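Workshop notebook, head camera comparison for the shoe rack task
4/23/21 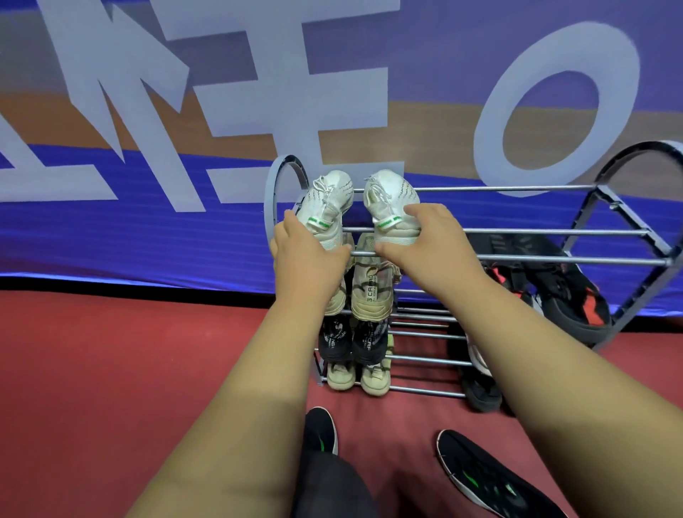

Brittany Beaulieu wrote under my first draft of this entry that I should stop comparing the cameras on sharpness. She says the policy never reads the letters on a shoe, it only needs to know where the heel is and where the rail is, and I spend too much time looking at laces. I agree with half of it. I keep the sharpness column in the table but I move it to the end.

So, the question for this week: which camera do we put on the head mount for the hand demonstrations, the Dranov or the Priltano. Both were tested with the same task, shoes going on the metal rack, bare hands, person low in front of the rack. The arm with the Lockyer gripper comes after, when we have decided the view.

Setup notes. Head mount tilted down by 8 degrees more than in November. In November we lost the hands very often when the person worked close to the body. With the new tilt the knee and the feet come into the view, and the upper half is mostly banner. I can live with the feet. The banner I like less, it has large pale letters on blue and violet, and the Dranov takes its exposure from them. When the head goes up a little, the white sneakers become too bright and the edge of the heel is gone against the rail. I fixed the exposure by hand at 8 ms and after this it was acceptable.

Dranov: wide view, both forearms stay inside during almost the whole placing. Thin tubes of the rack bend near the corners, must be corrected before we estimate any depth. Cable is stiff and pulls the mount to the left. I put tape on it, not a good solution.

Priltano: narrower, straight lines remain straight, color is closer to what I see with my eyes. But the left hand goes out of the view when the person supports a shoe from under the heel and turns the head to the right. This is bad, because the supporting hand is the one we want to learn from.

Result of the hand tracker, 159 episodes in total, both cameras together. I removed the ones where the recording started too late. The tracker loses the fingers behind the shoe with both cameras, no difference worth writing. For the hand which presses from above it is good with both. Total loss of one hand happens much more with Priltano. I did not yet make the plot, the script still mixes left and right when the forearms come close together.

About the gripper, only short. I tried the Lockyer fingers on a sneaker yesterday without the arm, on the bench. Pinching at the heel collar works if the shoe is stiff there. With soft collars the fabric folds and the shoe turns around the fingers. A person does it differently, one hand under and behind, other hand pressing on the heel. With one gripper we can't copy this. Either we use two arms or we change the task so that the shoe is hung on the rail and let go. I prefer two arms, but the Lestent controller has a delay between the two channels which I still do not understand. With the log rate at 1000 Hz I can see that the second channel starts later, and the difference is not constant. If it were constant I could subtract it.

Decision for now: Dranov on the head, fixed exposure, lens correction before everything else. Priltano goes to the side tripod, where the narrow view doesn't hurt.

To do:
- calibrate Dranov again with the large board, the small one does not reach the corners
- softer cable, or a clip on the back of the headband
- ask Brittany if her heel detector can run on the uncorrected images, for comparison
- dark shoes: check heel detection separately from the white ones
- Lestent: swap the two channels and see if the delay moves with the cable or stays with the port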